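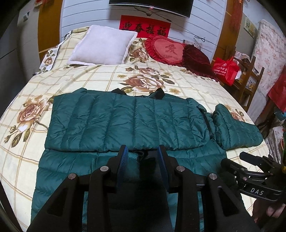 Saturday, late

Watched the last two episodes of The Long Table with Shuzhen Long tonight. She came at seven and stayed until the bus at 11:40. We had been saving them up all week, and I had kept off my phone since Wednesday so I wouldn't see who went home.

It was Gruno. I had him down to win from the second week, so that is my bet lost. He cooked the fish course well enough, but then he stood in front of the judges and said he would have done it differently if he had been given a better partner, with the partner standing right next to him. You could see the vote change. Shuzhen said he had talked like that all season and they had cut most of it out until they needed it. She may be right. In the reunion clip he says the edit made him look bad, but he did say the words.

Tarnach came back, which I did not expect. She was voted out in the fourth episode and I had more or less forgotten her. They brought her in for the team round and she beat two people who had been there the whole time. I don't think that is fair on them. They had done all the night shoots and she had been at home asleep. Shuzhen thinks the show has always done it and people should know by now when they sign up.

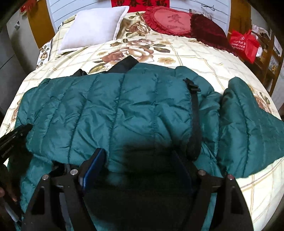
The final was between Tarnach and Bråten, and it was decided by the audience in the hall. 223 people voted and Bråten won it by 40. I worked the rest out on the back of an envelope and it doesn't come to a whole number, so somebody must have left theirs blank. They never said so on the show. Bråten cried and her father came up on stage in his work boots. That part was good.

After that there was half an hour of everybody on couches. The host asked Bråten and the baker from Platberg if they were together. She said no. He said, "Not at the moment," and she looked at the floor. I give it until November.

Zhuoran Zhong texted at ten to ask who won and I told him, and then he was annoyed because he had only got as far as the semifinal. He did ask. I sent him a sorry anyway.

I owe Shuzhen lunch for the Gruno bet. She wants the noodle place by the station, the big bowl. Next season starts after the new year and she has already said she is picking first.

Bed now. Must call Mom tomorrow before she goes out.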